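2018-06-28, chores question, thread and cloth

Gerna wants a page from us on which small jobs a machine could take over at home or on the floor, and which to leave alone for now. Started the list again from scratch. The April version sorted jobs by size and weight of the object, and that gave silly results. A full crate of Gumix housings weighs far more than a shirt button, and the crate is the easy one.

New sorting, by what the object does when you touch it:

- stays as it was: crates, plates, boxed parts
- moves in a way you can draw: drawers, lids, hinged doors
- changes shape: towels, bags, cable, thread

Nearly everything people complain about at home is in the last group. Sewing on a button is at the bottom of it. Soft work, thin thread, a curved or straight needle that has to be let go and picked up again, and slack that ends up wherever it likes. Surgical arms are the best tools I know of for that kind of work, so I used suturing as the upper mark for the page. Two instruments close together, black thread over both the tissue and the metal, needle lying off to one side:

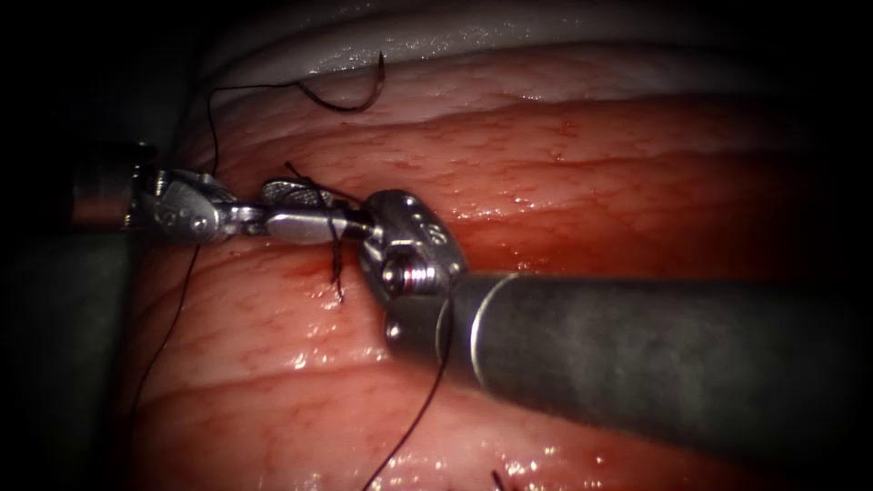
Doina Georgiou thinks suturing is the wrong yardstick. Her point is that good hardware in the wrist says nothing about who decides where the wrist goes, and a chore only counts as done by a machine if the person can leave the room. She would score a sewing arm with an operator on it the same as a needle and thimble. She also wants a line for setup time, as a button takes a person very little and nobody will clamp a shirt in a jig for it.

I agree on the setup line and have added it. On the other point I split the score in two, "can the tool do it" and "can it be left alone". Button sewing gets a yes and a no. Towel folding gets a yes and a partly. Crate moving gets yes twice, if the floor is kept clear.

Bench work for the thread row: 200 pickups of slack thread off foam, then 200 off folded cotton, same gripper, same thread. Cotton was much worse. The usual miss was closing on a bit of fabric along with the thread. Second most common was a good grip with a loop left hanging over the finger, fine until the arm backs off. Want a proper run of 1,000 before any percentage goes to Gerna, so no percentages in the draft.

Things to copy from suturing if we do build a mending rig: narrow jaws with a textured face, and a second gripper on the thread side. One gripper plus a clamp is not enough. Holding the strand under control between the two tools while stitches go in along a line is most of the job.
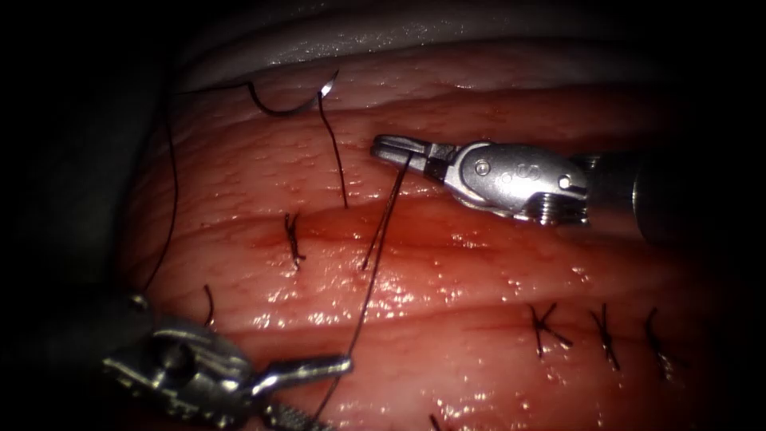
Fanni Fodor
Bench lead, soft goods, Garley

Knots on a seam are the part I would most like to have for the shop floor. We tie off cable lacing by hand on the Ginting harnesses, and it is the same motion on stiffer material: pull through, wrap, pinch the tail, draw down, trim. Lacing cord holds its shape better than sewing thread, and the harness board never sags. If any job in the third group moves up this year it should be that one.

Open items:

- rerun the cotton pickups with the fabric pinned on two sides
- try dark thread on light cloth against dark on dark, same lighting
- ask Gerna if "left alone" means the whole job or one cycle
- time Doina sewing a button, for the setup line
- move cable lacing to its own row, away from mending

Foam pads are in the lower drawer. The blue one has a tear, don't use it for pickups.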